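We use cookies to remember your settings and count visits. Accept all | Manage choices

Section 4. Cable routing and first cloth run

Work through this section after the arm is bolted down and the controller has booted without faults (Section 3). Allow an evening for it. The Irnham workshop build was done with two people, one at the pendant and one at the arm, and the steps assume the same.

4.1 Route the cables

1. Press the emergency stop and switch off the controller at the wall. Wait for the fan to stop.

2. Lay the cable bundle along the upper link and fix it with the small clips. Start at the shoulder and work toward the elbow. Do not close the clips fully yet.

3. Leave slack at the elbow. Move the joint by hand to both ends of its travel with the brake release held in. If the bundle goes tight at either end, pull more cable through the clips and try again.

4. Strap the gripper cable to the forearm just before the wrist. From there it needs a wide, free loop to the gripper. Our first loop was too short and pulled the connector out on a wrist turn.

5. Close all clips and trim the strap.

CAUTION: Keep your free hand off the elbow while the brake is released. The forearm drops under its own weight.

NOTE: Cable ties also work in place of clips, but you will be cutting them off every time you add a wire. Mathias Moser used ties on the Clademville arm and changed over in March.

4.2 Set the gripper for cloth

1. Power up and home the arm. Select the Vakulenko profile in the gripper menu. This is our name for the soft-grip settings; it is file 518 on the shared drive.

2. Set closing force to 9 percent. The default is 100 and will mark thin fabric.

3. Set closing speed to 39 percent.

4. Open and close the gripper with nothing in it. The fingertips should meet along their full length. If they touch only at the points, loosen the finger screws, squeeze the tips flat against each other, and retighten.

5. Feed a corner of cloth between the fingertips by hand, close, and tug lightly. Raise the force one step at a time until the cloth holds.

NOTE: Write down the force you end up with. A profile reload puts it back to the saved value without asking.

4.3 First run over the table

1. Set the table height in the workspace file. Measure from the base plate to the tabletop, then enter trays as separate surfaces with their own height. Measure to the rim of a tray and ignore the flat part.

2. Enter the tallest cup or can you plan to leave out. The planner uses this for the carry height.

3. Add the length of the hanging cloth to the carry height. The software knows where the fingertips are and has no idea what hangs under them. A long cloth will drag through cups if you skip this step.

4. Set speed to the lowest value and run the pick with one person holding the stop button.

5. Watch the wrist loop through the whole move. Stop if it catches on the forearm or swings into the gripper.

6. Repeat the run several times before raising the speed.

CAUTION: Use empty cups for the first runs. Keep drinks away from the controller and the base connectors at all times.

If the cloth slips during the move, go back to 4.2 step 5. If it holds but lands in the wrong place, check the table height first, then the tray entry. The Ustutby table sits on soft feet and has to be measured again whenever it has been moved.
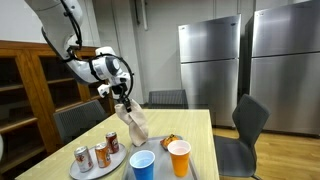 Save the workspace file under a new name when the runs are repeatable, and keep the old one until you have finished Section 5. Shut down in the usual order: open the gripper, park the arm, stop the program, then switch off at the wall.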